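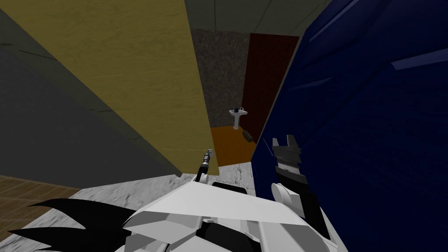 Fig. 1. Head view in the sim, both arms forward into the gap, small back room beyond.

WEEK 4 HANDOUT: HOUSE RULES FOR MOBILE ARMS INDOORS
Orkdale short course, posted 28 Feb 2026. Replaces the January sheet, throw that one out.

Notes typed up fast after the session. Same order as the talk, mostly. Read before the lab, bring questions.

1. What counts as a rule here

Three levels, keep them apart in your write-up.
MUST = a run that breaks it is void. No score, do it over.
SHOULD = break it if you have a reason, and write the reason in the run log.
MAY = up to you.

Last year's reports mixed these up all the time. "The robot should not touch the door frame" is not the same as must not. Pick one word and stick to it. If you quote a published standard, give the number and the year and the clause, and quote what it says, not what a blog says it says. The house rules below are ours, written for the Pravisari sim. They don't replace any standard and passing them doesn't make a robot safe near people. Will say this again at the end.

2. Narrow gaps

Anything where the body has a large surface close on both sides. Doorways, space between a panel and a cabinet, that kind of thing. Look back at Fig. 1: yellow panel one side, dark blue surface the other, and the right arm partly hidden behind the blue. That last bit is the part people skip over. If the head camera can't see all of your arm, you don't know your clearance from the camera. Use joint positions plus the collision model.

MUST: base stopped before either arm moves in a gap. One thing at a time, base or arms.
MUST: clearance checked on both sides, for the whole arm. Elbow too. Elbows are where most of the void runs came from.
MUST: gripper width counted as it is now, open or closed. An open gripper is wider than the one in your planning file.
SHOULD: arms tucked before base goes over a threshold or a change of floor.
SHOULD: go in with one arm leading. If both have to reach in, say why in the log.
MAY: back out and re-approach as many times as you like. No penalty for backing out. Please do it.

Floor changes. Tile to marble to whatever comes next. In the sim the friction can be set per floor and it is not always what the color makes you think. Read the value. Don't guess from the render.

Stuff on the floor. Small dark things low down near a wall or a door are easy to miss and hard to name. Rule is simple: unknown object = obstacle. You don't have to know if it's a bag or a shoe to keep the wheels off it. Label it "unknown" and go round. A wrong label is worse then no label, the planner trusts labels.

Surfaces you can't place. Same idea. Big flat area fills half your view, could be a door, could be furniture. Treat as solid and fixed until you have a second view from somewhere else.

3. Working close to a surface

Second half of the talk. Now the hand camera matters more than the head.

MUST: slow mode inside the near zone. Near zone for this course is 12 cm from any surface, measured from the fingertip.
MUST: jaw state read from the encoder before closing. A hand image is a check on top of that.
MUST: a named target before a close command. No target, no close.
SHOULD: hold still for 4 frames before you start the final approach. Blurry or jumpy depth, wait more.

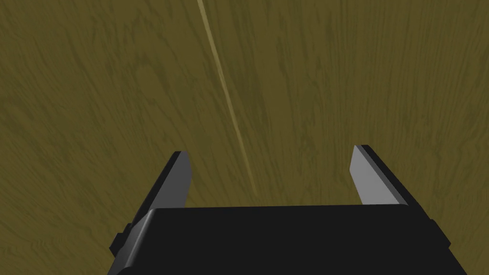

Wood grain is a pain for depth matching, by the way. Long repeating streaks, the matcher finds the same patch in three places and picks one. Check the depth against a second source before you commit. A straight pale line running through the grain is handy for lining up the wrist but don't take it for an edge. A seam isn't the end of the board. Two groups in the Hindik exercise stopped their planner at a seam, and one did the opposite and ran past a real edge thinking it was a seam. So:

MUST: edges confirmed by depth, never by color alone.
SHOULD: fingers level with the surface before contact. If one tip looks higher than the other in the hand view, work out if that's tilt or just the camera angle before you correct anything.
MAY: use the seam as a heading reference if it stays in view the whole approach.

No object between the jaws is a valid result! Log it as "open, empty". Do not log as "failed grasp". Failed grasp means you closed on something and didn't get it. Different number, different column.

4. Run log, minimum

Run number
Base pose at stop
Which arm leads
Jaw state at start, jaw state at end
Smallest clearance, with the link name
Anything labeled unknown
Any SHOULD you broke + reason
Stop reason

Valente template has all of these already, use it. Run 567 is the one to copy, it's in the shared folder. Short, complete, boring. 33 is also there as the bad one: clearance left blank, stop reason is "ok". Ok is not a reason.

5. Sim vs real, one more time

Sim contact is forgiving. Sim lighting is even. Sim panels don't flex or swing back at you. Anything you tune here gets re-checked at low speed on hardware, with a person at the stop button and no one else inside the marked area. The MUST list carries over as is. The numbers don't, get new ones.

For the lab: one pass through the gap, one surface approach, two logs. Hand in both logs even if a run is void, void runs get full marks for the log if the log is right. Clause exercise from section 1 is due at the same time, one page max.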